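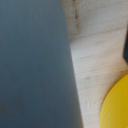 Speaker notes - Moving an old action game to new hardware
Evening session, 7:30 pm, second room. Slot is 30 minutes plus questions.

Slide 1 - Title
Say hello, say what the talk covers. We took Skaltesau, a side-scrolling action game that first shipped on one handheld, and brought it to PC and two consoles. I worked on input, timing and the save system. I did not work on the art, so please hold art questions for the hallway.

The studio is Endenberg. Solport handled the publishing side and paid for most of the testing.

Slide 2 - What we started with
The source was complete, or close to it. 3,879 files in the archive. We could build the game in the second week, and it ran, badly. Music played at the wrong speed and the player fell through the floor of the first room.

Missing from the archive: the level editor, the tool that packed the sound effects, and any notes about the last boss. We had the packed sound files but no way to unpack them until someone wrote a reader for them. That took nine days.

Pause here. People usually want to take down the file count for some reason.

Slide 3 - The timing problem
This is the main part of the talk. Go slowly.

The original game runs its logic once per screen refresh. Everything is counted in frames. A jump is 34 frames from the floor back to the floor. The parry window is five frames. Enemy wind-ups, door delays, the blinking when you get hit - all frames.

On a 60 Hz screen that is fine. On a 144 Hz screen the game plays more than twice as fast. The first fix most teams try is to multiply everything by elapsed time. We tried it too. It broke the jump arcs. The character would land a little short on some machines and a little long on others, and there are ledges in chapter three where a couple of pixels decide it.

Slide 4 - What we did in the end
Keep the logic at a fixed 60 steps a second. Draw as often as the screen allows. Between two logic steps, draw each moving thing part of the way along.

This costs you up to one step of delay on what you see. We measured it and could live with it. Sound cues are fired from the logic step and are not delayed.

One trap: teleports. If a character moves across the room in one step, the in-between drawing will smear them across the screen. Every teleport needs a flag that says "do not blend." We found 12 places that needed the flag. The last one was in the credits.

(If short on time, skip to slide 6.)

Slide 5 - Slowdown that players liked
The handheld could not keep up in busy rooms. When six or more enemies were on screen, the whole game slowed down. Players learned to use it. In the foundry room you could dodge through a volley that is close to impossible at full speed.

With the slowdown gone, our testers died there over and over. We looked at three choices: leave it hard, change the volley, or put the slowdown back on purpose.

We put it back. There is a table of rooms, and each room has an enemy count where the logic drops to 45 steps. It can be turned off in the options under "Original pacing." It is on by default.

Slide 6 - Input
The old game reads the buttons once at the start of a step. If you press and release between two reads, the press is lost. On the handheld this was rare, as the buttons were stiff. On a keyboard it happened all the time.

We now collect presses as they come in and hand them to the next step. A press is never dropped. A press also never counts twice, and that second rule took longer to get right than the first.

Remapping: every action can be moved to any button, including pause. Let people bind two buttons to one action. It's an afternoon of work and we got a lot of thank-you mail for it.

Slide 7 - The Liu bug
In-house name. Liu is the shopkeeper in the second town. If you talked to Liu on the same step as the shop door closed, the game saved with the player inside the wall. The bug was in the original release and had survived there for years.

Play the clip. It has no sound, so talk over it.

Fixing the door was easy. The harder question was old saves. We allow people to import them, and some of those people were stuck in that wall. On load we now check if the player is inside something solid and, if so, move them to the nearest entrance.

Slide 8 - Testing
Input recordings were the most useful thing we built. Store the starting state and the list of presses for each step, nothing else. With fixed logic steps, the same recording gives the same result on every machine. When it doesn't, you have found a bug.

We had 163 recordings by the time we shipped. They ran overnight on all three platforms. Total reports filed over the project: 2,441. Most were small. The recordings caught nearly all of the ones that would have blocked release.

One platform gave different results for a whole month, February. The cause was a compiler setting for floating point math. Check that setting on day one.

Slide 9 - Things I would do again, and one I wouldn't
Again: fixed logic step. Input recordings from the first month. Keeping the old build running next to the new one so we could compare.

Would not: rewriting the menu system halfway through. The old menus were ugly but they worked, and we lost five weeks.

Slide 10 - Questions
Leave this slide up. Likely ones:
Will the source be released - no, Solport holds the rights and there are no plans.
Is there a speedrun mode - yes, the timer is in the options, and it stops during loading.
Does the old parry trick still work - yes, same five frames.

Remember to repeat each question into the mic. The clicker goes back to the desk by the door.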